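Part 2: Setting up your table at the Genden service fair

I've run the sign-up table for our day of service in Sirkville a few times now, and I still keep these steps taped inside my binder. Borrow whatever helps!

1. Get there early and find Florian Pruvost at the front desk (he has the table map and the name tags).

2. Put the pledge cards on the left and the pens on the right. People drift in from the left door, so they'll meet the cards first.

3. Ask each person for two things only, a name and a phone number. I used to ask for a lot more, and the line went clear out to the parking lot.

Note: Last year we took 167 pledges, so print extra cards. The Matić Hall copier jams on heavy paper.

Caution: Please don't promise anyone a certain job site. The Hirumano food pantry fills up fast, and I've had to make some awkward phone calls in February!
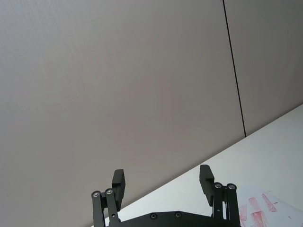
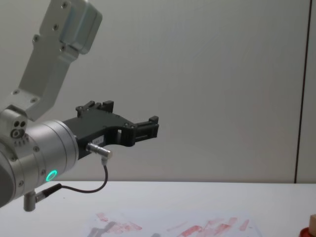 4. When the speeches start, stop signing people up and go listen. Leave the cards out with a pen.

5. Afterward, put the finished cards in the blue envelope and hand it to Florian before you start folding chairs.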